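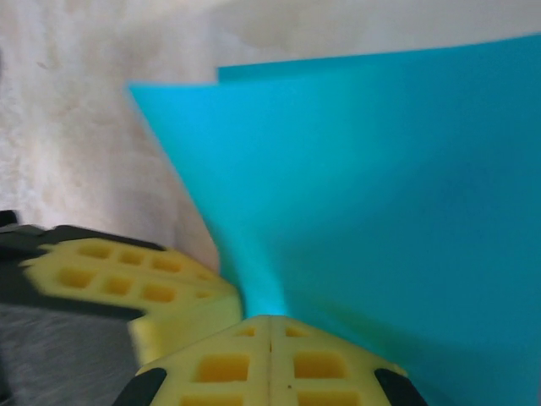
4.2 The open day session

The second round of observations was made during the June open day at the Costby site, where the Skalen cell was shown to visitors in a side hall. Groups came in every half hour. Small groups were easier - people talked more, and we could hear what they said. Big groups mostly watched in silence and then left for the next room.

The demonstration task was handling of thin, flexible sheet. We picked it over rigid blocks after the pilot visit at Brumum, where visitors lost interest quickly and asked few questions (see Section 3). A sheet bends. It gives the audience something to worry about, and worry turned out to be a good source of questions. The operator stood at the side of the cell and explained each step before starting it. No slides. The wrist camera view was put up on a wall monitor so that people in the back row could follow the grip, and most visitors looked at the monitor more than at the arm itself.

Two observers took notes, one by the monitor and one near the door. Notes were free form, written on the spot, then typed up the same evening. Coding followed the scheme of Vukčević with 4 categories: safety, speed, cost, and "how does it know". The last one was added late and is the loosest of the set. Remarks which fit more than one catagory were coded under the first match. We did not record audio, so short remarks were surely missed, mostly in the large groups.

Figure 3. Wrist camera view at the Skalen cell, Costby open day. Finger tips pointing toward the blue surface, a gap between them.
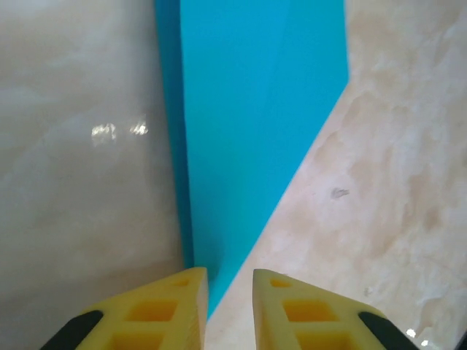 Questions about safety came early in a visit and dropped off once the arm had moved. Questions of the "how does it know" kind came later, often from children, and often while the operator was still busy with the arm. Cost came up mainly with visitors from local firms. Speed was raised as a complaint more then as a question - several people said they could do it faster by hand. The operator's standard answer was to agree, which got a laugh and usually a follow-up question. Those follow-ups were coded on their own, see Section 4.3.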